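Chores working group, Jindby office – notes, May
Present: Magdy Abdel Rahman (chair), Yvette Sandhu, Wayne Landry, Normand Pelletier (from 2 pm). Apologies: Hélène Hawthorne.

1. Last minutes
OK as written. Wayne's name spelled right this time.

2. Toy pickup
Yvette reported. Toys off table and into bin, 80 tries on the Cenelthorpe list. Counts as done only if no one touches anything. Stiff animals with legs are fine to practice on, but a real playroom floor is stuffed toys, puzzle peices, one sock. Magdy asked would she leave it alone in a room with kids. No. Would she leave it overnight? Maybe, with the door shut.

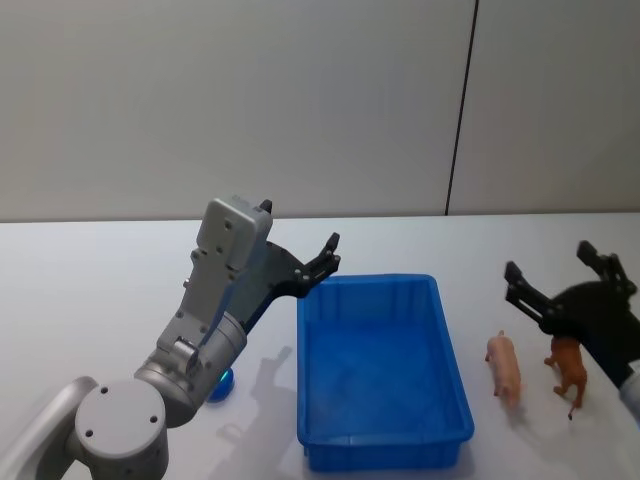 Wayne – speed still the problem. A parent clears the same mess while on the phone. Yvette says slow is ok if nobody is waiting on it. Not agreed. Left open.

3. Laundry
Towels yes, fitted sheets no. Shirts depend who you ask. Normand wants "folded" defined before anyone writes it in a report again. Yvette to draft, 2 lines max.

4. Shop floor
Sernel want shelf restocking looked at for their back room. 1,790 items on their list, Normand went thru it and marked 83 he would try now, all boxes. No bags, no glass. Magdy: tell them boxes only and dont promise a date. Wayne thinks price tags are harder than the boxes, wants that in the reply.

5. Wording for the Li newsletter
"Can do chores" struck. Now reads "can do parts of some chores with a person nearby". Wayne against, says it sounds timid. Stays.

Actions
Yvette – folding definition, add soft toys to list
Normand – reply to Sernel
Wayne – time a person doing the same toy pickup, same bin
Magdy – send Hélène these notes

Closed 3:40 pm.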